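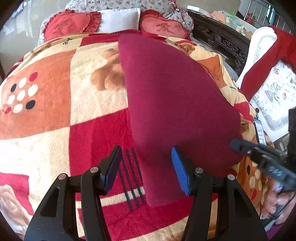

Maroon cushion on a patchwork blanket, heart-shaped pillows at the head of the bed.

Bellis bedding set

README

Bellis covers bedrooms: beds, blankets, cushions and pillows in ordinary homes. It is the bedding part of Listis. Sofas and chairs are in Brukitska.

Contents
222 pictures from 37 bedrooms
labels.csv, one row per item
rooms.csv, one row per room

Labels
cushion: any small pad, whatever its shape
pillow: includes decorative pillows, such as the red ones with ruffled edges and the character 爱 (love)
blanket: top layer, plush or woven
cover: flowered or plain cloth behind or under the pillows
furniture: bed frames, rails, carved wood

Notes
Colour is given as one main word. Patchwork and other mixed patterns are marked "multi", with the colours listed in the next column. Printed characters are copied as they stand, with the English after them.
Things piled on furniture near the bed are labelled "other" and not split up.
20 rows have no fabric entry.

Changes
Version 2, June: "throw" merged into "blanket". Fillov room names replaced with numbers.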